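Workshop Notes: Bench Two Moves to Eggs

For most of the spring the two-arm group on bench two worked on blocks and cups. We finished that list in August and the group voted to try eggs next. As before, everything gets tried in the simulator first, and it only goes to the real arms when the numbers hold up.

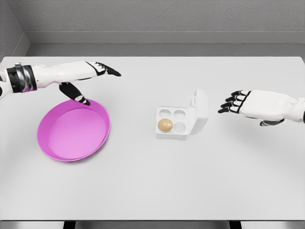

The task is short to write down. An egg sits in one cup of a small four-cup carton. A hand has to take it out and put it on the round pink tray without dropping it or cracking it. The carton starts open. We talked about having the robot open the lid as well, but that is a separate job and it can wait.

Nobuhle Van Wyk built the simulated carton. Her first version was one solid piece, and the fingers kept wedging between the cup walls and sending the whole thing across the table. The second version has a lid on a proper hinge and thinner walls between the cups. It also has more friction on the bottom, so a light bump shifts it a little and then it stays put. Anyone who wants the model can find it in the shared folder under Arango, which is our name for the kitchen set. Please copy it before you change it. Two people edited the same file last month and we lost an evening sorting it out.

Ayanda Shabalala has been running the trials. She ran 325 with the new carton, and the egg ended up on the tray in 289 of them. Most of the misses came from the grip. If the thumb comes in too low it meets the cup wall before it meets the egg, and the hand closes on nothing. A few were dropped on the way across, nearly all of them when the arm was set to full speed. She has cut the speed for the carry and left it alone for the reach.

There was some discussion about which arm should do what. The tray is on the left and the carton is near the middle, so either arm can get to the eggs. The current plan has the right hand do the picking while the left steadies the tray. Ayanda also wants to try a version with a handover between the hands. It takes longer and there is more to go wrong, but we will need handovers for later tasks anyway.

On the hardware side, the real arms are not ready for this. The right wrist still has play in it after the last rebuild, enough to feel if you hold the palm and twist. We have a replacement bearing on order from Fulleo. The fingertip pads also need to be redone. The ones we cast in the spring have gone shiny and they slide on anything smooth. If you have mixed silicone before and can spare an evening, see Nobuhle. The molds are on the shelf over the drill press.

When we do move to the bench we will start with wooden eggs, then hard-boiled, then raw. Raw eggs will need a sheet under the table and someone standing at the stop button. The carton will probably be printed to match the model, at least for the first round, so that we are comparing the same thing. A store carton is softer and the lids never stand up the same way twice.

The simulator runs on the Wondus machine in the back corner. It is shared with the people doing the router toolpaths, so please put your name on the sheet before you start a long batch. A full set of egg trials takes 5 hours. If a job is running and the screen is off, leave it alone and do not pull the power. Logs go in the Tristska folder, with your initials at the front of the file name. Trials that fail should be saved too, as those are the ones we end up watching.

A few small things are still open. The shadows under the hands make the camera view darker near the table, and we have not checked how much that bothers the egg detector. The tray could use a mark so that it goes back to the same spot each time on the real bench. And we need to settle how far the egg may roll on the tray before we call it a miss – Nobuhle says it can roll as long as it stays inside the rim, Ayanda would like it to stop where it was put.

The group meets at 7 p.m. at bench two. New people are welcome, and you do not need to know how to program to help with the pads or the carton.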